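Guild chest gems gone after the merge?
Osian Humphreys
Friday, October 30, 2020

Hi all, hoping someone on here can help me out. I play Grurum on the Omolport server (well, it was Omolport before they merged us with Draltport) and I had 1,598 gems sitting in my guild chest on Tuesday night. I log in after the merge and it says 824. I didn't buy anything, I didn't even open the shop! My mounts and pets all came over fine and my level is right, so it's only the gems. 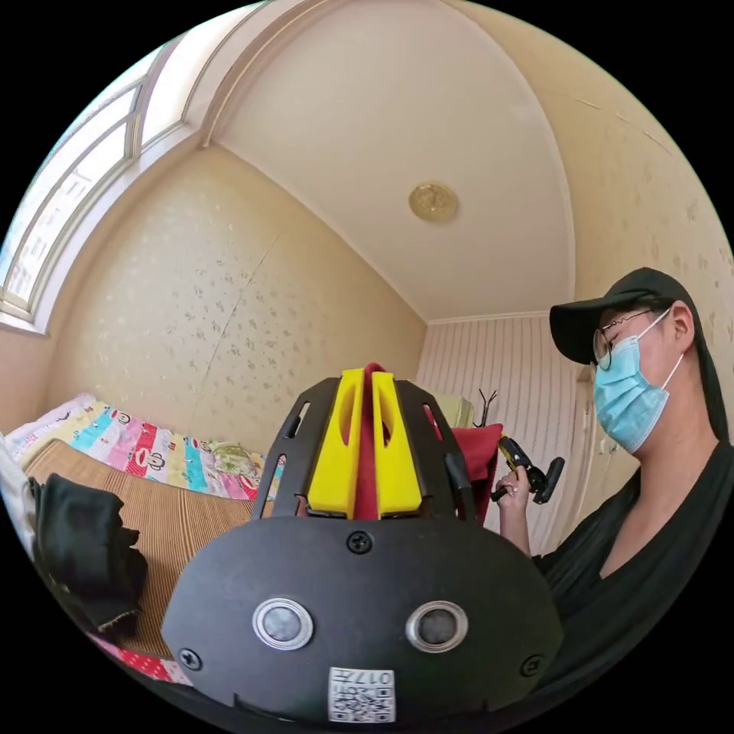 I already tried logging out, clearing the cache and switching to my other character -- same number every time. I sent a ticket and got the auto reply and then nothing. Do I wait, or send another one?

Cadi Owen
Don't send a second ticket, it bumps you to the back of the line (learned that one the hard way in January). Go talk to Eze, the banker by the north gate, and pick "Old server storage." When they merge servers, anything over the chest limit gets moved there, and you have to claim it by hand. I had 160 gems and a stack of keys in mine. Oh, and make room in your bag first -- if it's full the claim button just stays gray. You can only claim on the character that put the gems in, so if you used an alt for deposits, log in on that one.

mossbucket
same thing happened to me, lost like half. they should give everybody 1,000 gems for this mess lol

Osian Humphreys
Cadi you're the best, I totally forgot my healer did the deposits! Logging in on her after dinner.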